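# Os braços na Plernton: fotografias da bancada

Janeiro de 2025

Nesta página juntamos imagens do trabalho na célula de ensaio da Plernton. Antes, a separação das peças para a linha Rosard era feita toda à mão, por 3 pessoas em cada turno. Desde maio, uma parte passou para os robôs, e as tarefas de cada um mudaram bastante.

A Noemi Dunleavy trabalhou 16 anos na separação. Agora prepara os programas e diz que chega a casa com menos dores nos ombros - mas com a cabeça mais cansada. O Tamer Shboul ainda prefere o trabalho antigo e pediu para ficar na embalagem, o que foi aceite.

Toda a equipa fez 40 horas de formação. O Lyle Tillman acha que foi pouco para quem nunca tinha usado uma consola, e por isso vamos repetir a segunda parte para 9 colegas.

## Na célula

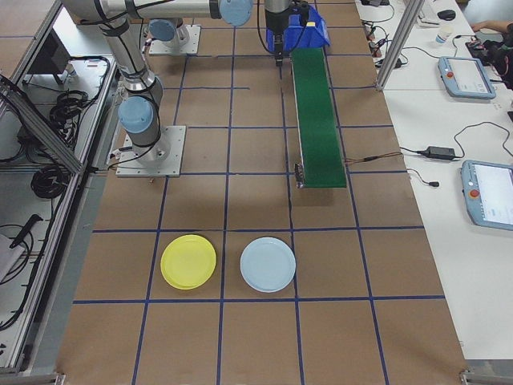 *A mesa com a grelha de fita azul, os dois pratos e o tapete verde. As consolas de comando ficam na secretária branca, à direita, cada uma com o seu botão vermelho de emergência.*

Quem quiser visitar a célula pode falar com a Gwendolyn Brannigan, no escritório da produção.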